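Open Afternoon at the Hulme Workshop

More than 180 people came through the Vustbridge robotics workshop on Wednesday, among them 33 students from Plonalwood High. Doors opened at 1 p.m. and the last group left a little after five. Njoroge Wanyama ran the folding table and took questions between rounds. Most of them were about the price of the arms and how long it takes to teach them a new garment. Visitors could stand at the side wall or watch on the monitor by the coffee.

Click any picture for the large version. The full set has 154 pictures and will stay up through June.

At the folding table

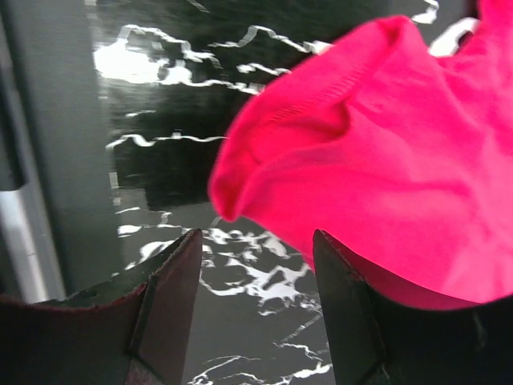 Close in on the pink fabric, with the gripper fingers just under it. 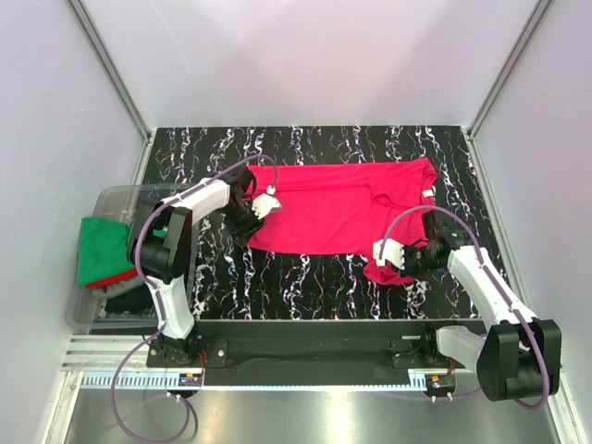 Two arms at work on the T-shirt. The bin on the left has a green garment on top.
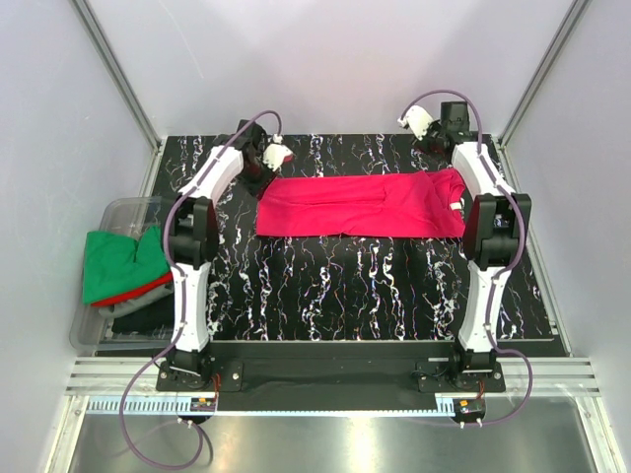

A wider view of the table, with the far pair of arms in it too.

Next open afternoon

The Nestorent building hosts the next one in the fall. Groups of ten or more should write to the front desk ahead of time. Parking is in the rear lot, and the side entrance has a ramp. Children under 12 need an adult with them on the workshop floor.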